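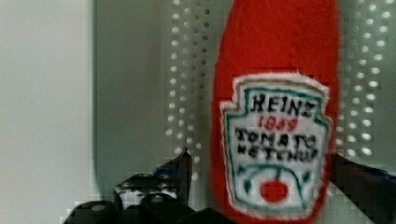

Ketchup, the soft kind. Label by somebody with a steady enough hand and a fat pen or a thick thread, 1869 and all.

CAN IT DO THE WASHING-UP YET?
A gallery, updated when there is something to look at

Every year since I started this page I have been told that the household robot is nearly ready. It was nearly ready when my daughter was in primary school and it is nearly ready now that she has a flat of her own in Clitcombe and a sink I prefer not to discuss. So I keep a gallery. The rule is simple: I show the chore being attempted, I say what I think, and I leave the brochures out of it.

The chore this time is putting the kitchen to rights. You know the one. Things are where they were dropped, and they need to be where they live.

I have a soft spot for the plush bottle at the top. A real one is slippery round the neck and has a crust under the cap that would defeat most adults, and if you squeeze it in the wrong place you are repainting. A felt one forgives you. I would call that a fair place to start, in the same way that armbands are a fair place to start, provided nobody then enters you for the Channel.

People write in to ask why the machines always seem to be handling toys. Well, toddlers get toys as well, and for much the same reason, and we don't accuse toddlers of fraud. My complaint is with the next bit, where a nice afternoon with some pretend groceries gets written up as the end of housework. The Skaris newsletter did this in June. I read it standing over a roasting tin.

For those who like a score, I keep a list of 37 chores on the back of the larder door. By my reckoning machines can be trusted, alone, in an ordinary house, with 7 of them. Most of the seven were settled long ago by things with a drum, a timer or a round body that gets stuck under the sofa. Only two have gone up since I began, and one of those was mowing, which I let in after a long argument with myself about whether a lawn is household.

Tidying a worktop isn't on the list of seven. It looks like one chore and it's a great many small decisions, most of them about whose turn it is.
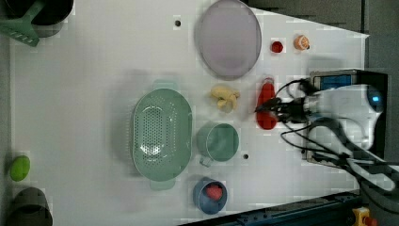
The pepper is next in line, with a banana bunch, a colander and a mug still to be thought about.

Kanyarat Wannasri wrote to say I was being mean about the whole business. Her view is that picking up a thing you have never met before is the hard part, that folding and scrubbing will follow once it is solved, and that my larder door will look very silly in a few years. She also pointed out that I had left "finding the lid" off the list altogether.

I have added it, in pencil. That one I would pay for.

Thanakorn Yimyam takes the other side and thinks seven is generous. He would strike off vacuuming until something can manage his stairs. We have agreed to leave it at seven until one of us moves house.

More when there's more. The Fontes pictures are still on the old page, under Laundry, where the sock is.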